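Blackwood open day - quick write-up

Print | E-mail

27 April 2023

Got to Blackwood late, train held outside the station, so missed the welcome and the first coffee. Straight into the old hospital wing then. 547 people through the doors by lunch according to the board in the hall, and it felt like it. Queue for the museum rooms right down the stairs.

Ground floor is the best bit. Ward beds, enamel bowls, a matron's desk with the ledgers still on it. 176 ledgers in the archive, you can leaf through two of them. Lovely handwriting, grim reading. Labels a bit small, and teh lighting in the back room is poor - take your glasses.

Upstairs is more recent. Stitching and wound care from catgut onwards, nicely done, short panels, plenty for the kids to press.
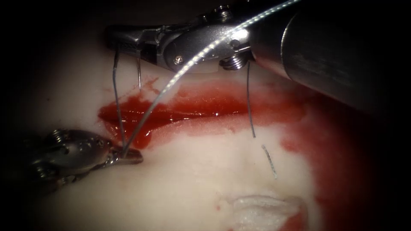 One visitor from Stotavico thought the upstairs rooms went too fast, and said she'd have swapped half the panels for another hour with the ledgers. Fair point. I'd have kept the catgut though.

Lunch in the Filtano tent. Soup fine, bread gone by one. Then the garden, herbs mostly, muddy path, and a talk on the laundry which overran by 30 minutes and was worth every one of them. Did not know they boiled the sheets twice.

Shop is tiny. Got a postcard and a jar of Bronano honey.

Next open day is in May, book ahead. Parking on the verge only, and the side gate shuts at four so dont get stuck like I did.

Print | E-mail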